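Manov Two-Arm Practice Bench
Club and classroom listing, Elstead stock

Sold as a ready-to-teach station. I'd take that loosely. The Himemcombe robotics club needed most of a term before its members trusted theirs, and the lesson pack covers 26 sessions, of which perhaps half are worth running.

Price: 3000, arms and bases included
Spare finger set: 200
Lesson pack: 550 - borrow one first 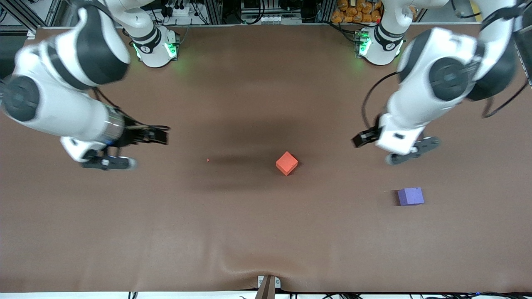
Cube sorting is the first task in the pack, and the sales sheet makes it sound like an afternoon's work. Rocío Montes, who coaches the club, gives it three weeks. Two cubes, one orange-red and one purple, are plenty for beginners with two grippers to keep out of each other's way. Pull the table cover tighter than this one if your students plan to use a camera; wrinkles don't help.

Not included: table, cover, cubes, patience.
Questions to Meinir Edwards at the Elstead desk.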